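2018-05-02, sim bench, chores question

Devar wants a straight answer by July on whether two arms can clear a kitchen table. My answer today is still "one ball, one can, maybe." Cevero scene loads clean after the driver update. Wrist view first, jaws open:

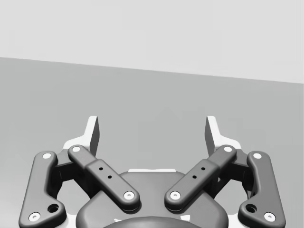
Yvette Bélanger: I'd stop calling it clearing a table until there's a wet fork and a crumpled napkin on it. My sister's kid can do those and he's four.

Fair. Forks are on the Zirnen list and stay there for now. Left the step limit at 600. Set the run count to 200 per object so the numbers line up with Lorne's sheet. Both arms get the same green ball as a target, and the planner picks which one goes -- it still dithers when the costs are close. 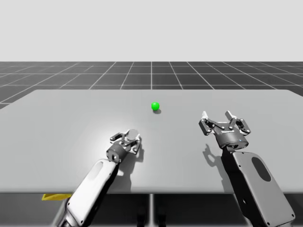

Two-arm setup, both grippers open, ball toward the far side.

Ball alone was 195 out of 200 last week on the old build. Don't read much into that, a ball on a bare table is as kind as it gets. Adding the can is closer to putting away groceries. Grip width for the can is in the Li config, not the main one (lost 20 minutes to that).
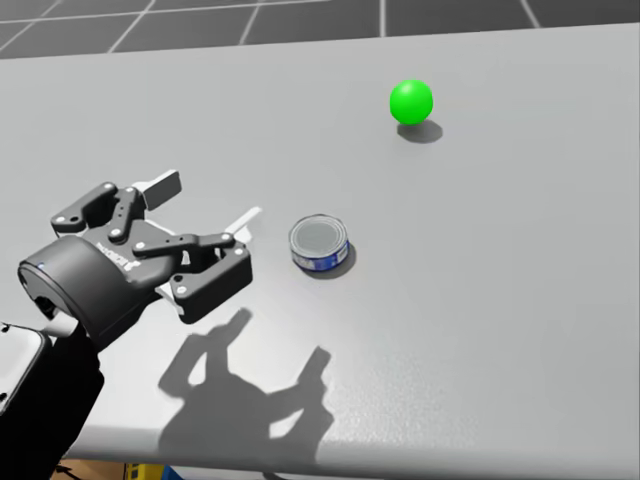 Would any of this hold up in a real kitchen yet? Not for a whole table; single rigid items with space between them, maybe, and only with a person there to reset it.

To do: rerun can with the ball moved closer. Ask Lorne Poirier which friction values he used.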